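# Getting your handover detection to stop lying to you

I've been meaning to write this up since October, when Vasanthi Pinto asked me how our little arm knows when to close its fingers and I had to admit that most of the time it guessed. It guesses a lot less now! What follows is the way I do it in Hullar, which is the small Python control package I look after, but nothing in it is clever enough to be tied to Hullar. If you've got hobby servos that report position and load back over a serial bus, you can do all of this in an evening.

The job is the bowl handover. A person holds out a bowl, the arm takes it by the rim, and then it goes in the rack. Driving to the bowl is the easy bit. The horrible bit is the second or so when two parties have hold of the same thing and the software has to decide which of them is in charge.

## What you need before you start

- Position and load readings from the gripper servo, at a steady rate
- A way to log them to a file with timestamps
- A person with patience (mine is usually Balakrishnan Nadar, who has very steady hands, and that will matter later)

Check your rate first. I was convinced mine was fine until I printed the gaps between readings and found the bus stalling every time the wrist servo got a new command. Run this and leave it going while the arm moves:

```
hullar log --joint gripper --fields pos,load --out run.csv
hullar gaps run.csv
```

If the biggest gap is more than twice the usual one, sort that out before you touch anything below. In my case I was writing to each servo separately, and moving to one grouped write per loop cured it.

## Step 1: Write down the states

I started with a pile of if statements and regretted it. Now it's four states and I can draw them on the back of an envelope:

```
APPROACH -> CONTACT -> SHARED -> OWNED
```

APPROACH is the arm moving in with the gripper open. CONTACT begins when a finger first touches something. SHARED means the fingers are closed on the rim and the person may still be holding on. OWNED means the person has let go and we can lift. Every state except OWNED has a timeout that opens the gripper and backs off along the path it came in on. Please put the timeouts in first, I beg you, before you write any of the interesting logic.

## Step 2: Find contact without fooling yourself

My first version said "load above 42, must be contact". Those are raw units from my servo, so don't copy the number. It worked beautifully on the bench with the arm sitting still and fell to bits as soon as the wrist moved, as the load on the gripper joint changes when you tilt it, bowl or no bowl.

So take a baseline. Do the whole approach with nothing there, log the load, and keep that as a curve against wrist angle. Then look at the difference between the live reading and the curve. Mine lives in a file like this:

```
contact:
 baseline: baseline_wrist.csv
 threshold: 9
 hold_samples: 8
```

The threshold is now on the difference, and it has to stay over for 8 samples in a row before we call it. I tried fewer and got false contacts whenever the cable dragged. I tried a lot more and the arm shoved the bowl into poor Balakrishnan's hand before it noticed anything.

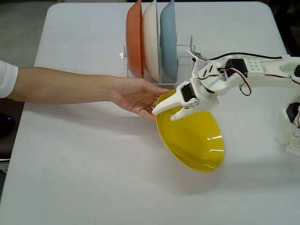
The other thing that helped was slowing down for the last little stretch. I drop the speed limit as soon as the planner says we're near the rim, and I send smaller steps so the position error never gets large. A big error makes the servo push hard to catch up, and that looks exactly like contact in the log. I spent an entire afternoon on that one.

## Step 3: Decide when the person has let go

This is where Danica Petkov put me right. I was looking for the load to go down when the person released, and sometimes it does, but if they were taking the weight of the bowl it goes *up* when they let go. Either can happen. Her suggestion was to ignore the direction and look at how jittery the signal is. A hand is never completely still, so while somebody's holding on, the load wobbles. When they let go it settles.

In code that's a rolling variance over a short window:

```
window = deque(maxlen=47)

def released(load):
 window.append(load)
 if len(window) < window.maxlen:
 return False
 return variance(window) < quiet_level
```

To pick `quiet_level`, log two runs: one with the gripper holding the bowl on its own, and one with a person holding the other side. Plot the variance for both and choose a value in between. Do the second run with your steadiest person! I tuned mine on my own hands, which are terrible, and the first time Balakrishnan had a go the arm decided he'd gone home and started tugging.

One catch: the arm must hold still in SHARED. If you're still sending position updates, you'll see your own motion in the variance and never get a release.

## Step 4: Lift a tiny bit and ask again

Even with all that, I don't trust OWNED straight away. The arm lifts a few millimetres, stops, and checks that the measured joint positions went where they were told. If the shoulder is lagging well behind its command, someone's probably still got hold, so we go back to SHARED and wait. It feels surprisingly polite when you're on the other end of it – a little tug, a pause, then off it goes.

## Step 5: Replay before you retune

Save every run, including the awful ones. Hullar can feed a log back through the state machine with no arm attached:

```
hullar replay run.csv --config contact.yaml
```

It prints each state change with its timestamp. Whenever I fiddle with a number I replay the whole folder, and if a run that used to be fine now jumps to OWNED early, the change goes in the bin.

## Bits that still annoy me

Servo temperature shifts the baseline, so I re-record it after the arm has been running for a while. Thin rims are harder than thick ones, because the fingers close further and the load climbs later than the code expects. And I haven't got a decent answer for people who let go very, very slowly. Chandrasekhar Bangera thinks a longer window would do it, but that makes everybody else wait, and I'm impatient. If you try it, send me your logs.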